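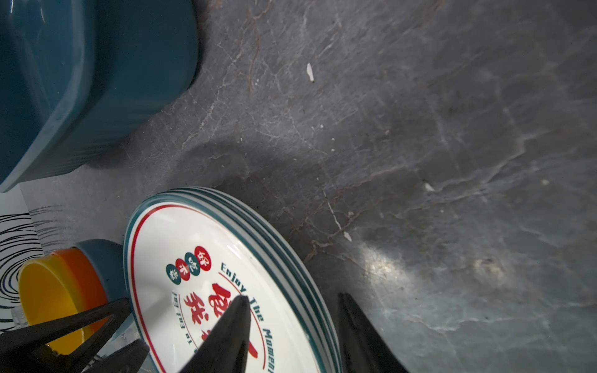
August 31, 2023

My sister-in-law Catriona swears by the one-tub method for drying up. You get a big plastic tub, park it on the counter, and everything clean goes in there until you feel like dealing with it. She says it changed her kitchen. I have my doubts.

I've had the blue-green one next to the plates since May, and what I mostly have is less counter. Gray marble looks lovely in a showroom. In a small kitchen it's where you put things down, and I paid too much for those veins to hide them under a tub.

The plates are another story. White, teal rim, thin red ring, big red Chinese characters, and "Enjoy The Moment" running around the side in English. I don't take orders from crockery, least of all at breakfast. But they stack well, and the teal bands look good piled up, so they stay out where I can reach them.

Euan wants a second tub for the lids. He found a set of 2 from Hevix for 33 dollars and keeps leaving the page open on my laptop. I keep closing it.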